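Clearing the table between runs: what are your house rules?
Posted by Trellaro, 4 April 2026

Hello all, I look after a two-armed setup and I'd love to know how strict you are about what may stay on the table while the arms are live. Ours fills up so quickly!

Minolport
Clear it.

Vasten
Welcome! We allow only what the task sheet names, and hands stay off until both arms are parked. Tape rolls and tins get a set spot, and cables are kept well away from your feet (do check them every morning, it's worth the bother).
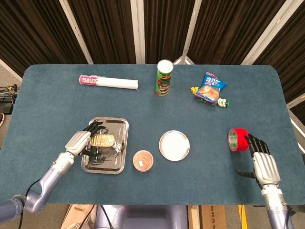

Left hand at the gold tin, right hand on the red tape.

We also swap any tin that has done 500 grasps.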